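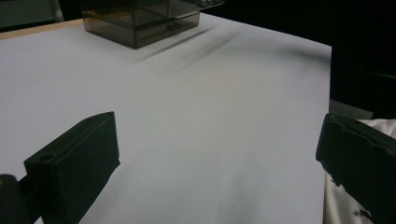 White surface and tinted plastic box.

Wednesday, April 26, 2023

Goalkeeping glove trials, Homdale training ground

The second block of catching tests was completed this morning with the under-18 goalkeepers. Each keeper faced 30 served balls per pair, 90 in all, from the Satix machine at a fixed height. The Sunness palm gave fewer spills on low shots than the Quintanilla – the difference was small and should not yet be reported to the club.

Hanna Krawczyk noted that the wrist strap on pair 3 had begun to lift at the stitching. It has been withdrawn and a replacement requested.

The serving speed drifted after the second keeper and was reset. Those results are marked in the log and will be repeated. High crosses remain to be done.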